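## Gripper notes from the two-arm bench

Hi all! Ayman Lahlou here with the bench update I keep promising and keep putting off (sorry, the last one was in November). We've been trying out fingers again, and I have opinions.

The quick background for the new folks on the list: we run two arms side by side, and for ages the question has been whether to stay with the stock fingers or switch to the longer Pornik set that came in this spring. The stock ones are stubby and stiff and I love them for anything that sits up nicely on a table. The Pornik ones are thinner at the tip and they flex a little, so they slide under things – great for flat stuff, terrible for anything heavy.

So I set up what I've been calling the bin test. Tools and flat packages go in a plastic box, an arm has to reach in over the rim and lift one item out, and then we reset and go again. I ran 218 tries with the stock fingers and got 138 clean lifts. I was hoping for better! Most of the misses were the same kind of miss: the finger comes down on a slick printed package, the package scoots into the corner, and then there's no room to get behind it. Handles are much easier. If there's a round handle resting on top of something else, the fingers almost always find it.

The Pornik set only got 14 tries before I pulled it, and I'm not going to pretend that's a fair comparison. A tip bent on the box wall and I didn't have a spare. I've ordered 2 more pairs and will run the full count when they show up.

On the controller side, we moved from Brinine to Flornireck, and I'm a lot happier. With Brinine the wrist would hunt a bit right before closing, this tiny back-and-forth wiggle that drove me up the wall. Flornireck settles faster, and the setup screens make sense even before coffee. It does have one bad habit: if both arms want the same patch of air, it stops the pair of them and waits for you to sort it out. For now I park one arm beside the box while the other one works.

Cables are still my biggest headache. I need enough slack for the wrist to turn all the way, and then the slack goes wandering off over the table. If anyone on the Mansour project has a cable guide they like, please send me a link or just bring one by!

Next up is the same test with a shallower box, and after that I want to try a camera on the wrist. The count sheets are in the shared folder if you want to check my math.

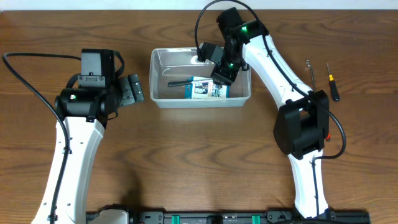 *Bin test: right arm reaching into the box, left arm parked.*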